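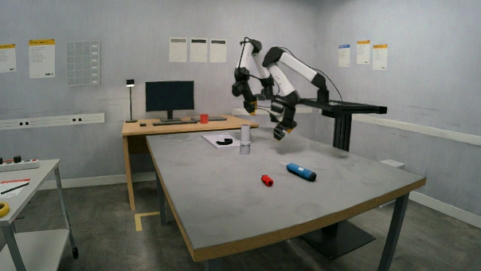
Two arms, one worktable, a few things to put away. A rendered view of the simulated workroom.

Newsletter > October > Machines at Work

By Leonie Pryor | October
3 min read

Can it clear the bench yet?

If you've ever swept up after a day in a shop, you know the job I mean. It's the last ten minutes, when you pick up the marker and the tape and the paper and whatever that little part was, and put each one back where it lives. It takes no skill at all, or so I used to think! I've spent a good part of this month reading, watching and pestering people over whether a machine can do it, and I've come away more excited than I expected (and with more respect for anyone who has ever tidied anything).

The short answer is: sometimes, slowly, and in simulation a lot better than in the flesh.

Simulation is where most of the fun is right now. You build a room in software, put a pair of arms on a post beside a table, scatter a few small things across the top, and let the program try. Then you reset and let it try again. The team at Norkus ran its bench-clearing job 500 times over one Saturday, which is more practice than I've had at folding a fitted sheet in my whole life. Nothing breaks, and when a part goes flying you just put it back with a keystroke.

What I love is how ordinary these rooms have become. A few years ago a practice table floated in gray nothing, with a cube on it. Now you get scuffs on the tabletop, notices on the wall, a desk with a monitor and keyboard and a red cup, even a strip of yellow tape on the floor. All of that clutter matters, by the way. A program that has only ever seen a bare room can get badly confused by a poster.

So how does it do? Upright things are the easy ones. A small cylinder standing on its end gives a gripper two nice sides to close on, and the Norkus program almost never misses those. Things lying down at an angle are harder, because the wrist has to turn to match, and a round one will roll if a fingertip brushes it first. And then there's paper. Oh, paper! A flat sheet on a flat table has no edge to speak of. People slide it to the side of the table and pinch the overhang without giving it a thought. Put something on top of the sheet and now there's an order to things: move the object, then go for the paper, or lift both and hope.

That question of order is where having two arms starts to pay off. One can hold while the other takes. It also means two elbows that need to stay out of each other's way, and I've watched a lot of clips where both arms go for the same item, stop, back off, and go for it again, like two people meeting in a narrow hallway.

I asked Vevari, who make a small shop-floor setup for sorting and kitting, how much of this survives the move to real hardware. Their answer was refreshingly plain. On a real bench, with 13 objects the program had practiced on in software, it put away all but 3 without help. Swap in objects it hadn't met and they'd rather not quote me a number yet. Real tape sticks to things. Real pens are shiny. Cables sag and snag, and a tabletop that was dead level in the software turns out to have a dip in it.

Speed is the other catch. Vevari's best run took long enough that I could have cleared the bench, washed up and found my car keys. For a shop that leaves the machine running overnight, that may not matter one bit. In a kitchen with dinner coming, it does.

Which brings me to the house. Several of you wrote in after the last issue to ask when you can have one for the kids' rooms. I'd love to tell you soon! But a shop bench is a kind place for a robot: the table stays put, the light stays the same, and there's a fixed list of things that belong there. A bedroom floor has socks. My guess is that benches and lab tables come first, laundry folding limps along behind, and the toy box comes well after that.

Still, go and watch some of these runs if you get the chance. Golob has put a batch of theirs up in full, misses included, and I'd take those over a slick highlight reel any day. There's one where the gripper chases a rolling part nearly the whole width of the table before it gets hold of it, and I cheered out loud at my desk.

Next issue I'll be looking at Prement and their work on wiping down surfaces, a chore with its own troubles (how does a machine know when a table is clean?). If your shop has tried handing any end-of-day job to a machine, write and tell me how it went. I'm especially keen to hear from anyone who tried it and went back to doing it by hand.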